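About Zevirar

Zevirar develops control and planning software for robots that work with two arms. The company was founded in Cluston by Jennylyn Ocampo and Ching-wen Kwok and now employs 43 people at two sites. Research is carried out in Cluston. Testing, tooling and customer support are based in Urnness.

Our software covers the steps between a camera picture and a movement of the hand. It finds an object, judges how it is lying, chooses a grasp and plans a path for both arms that keeps them clear of each other. Thin, shiny and flexible items receive particular attention, as glare and clear plastic remain difficult for most perception systems. Every release must pass a library of 317 handling tasks before it is supplied to customers.
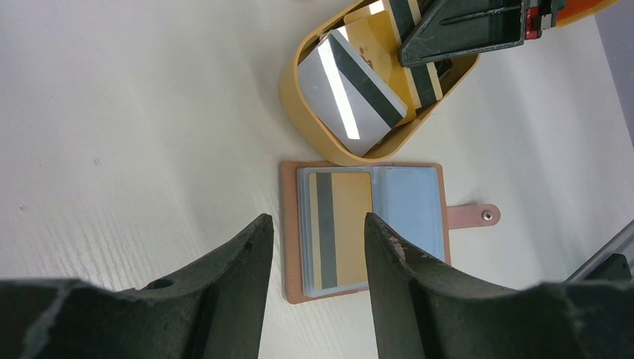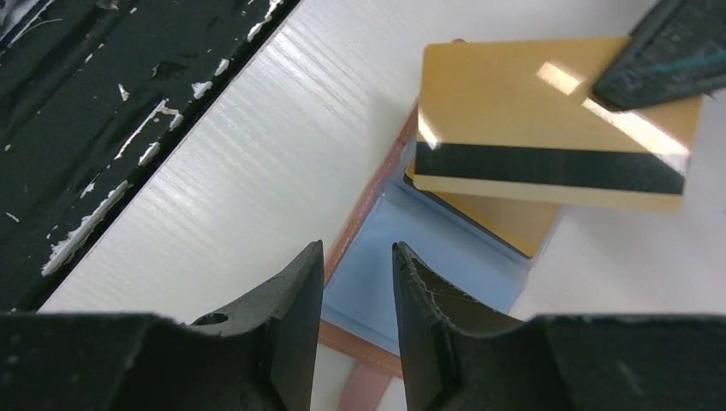
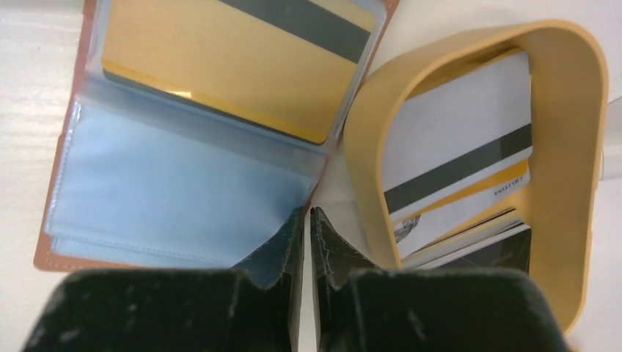

Wrist camera views from our work on card and wallet handling.

The perception group is led by Shiela Mangubat and the planning group by Blair Pringle. Alfredo Ocampo is responsible for tooling, including the programs with which engineers replay a trial, compare camera views and mark the point at which a grasp was lost. These programs are supplied to customers together with the control software.

Zevirar accepts students for placements of 40 weeks, beginning each September. Placements are offered in all three groups, and applicants should be able to write and test their own code. Enquiries about placements, licences and joint research should be addressed to the Cluston office. Visits to the Urnness test hall are by appointment only.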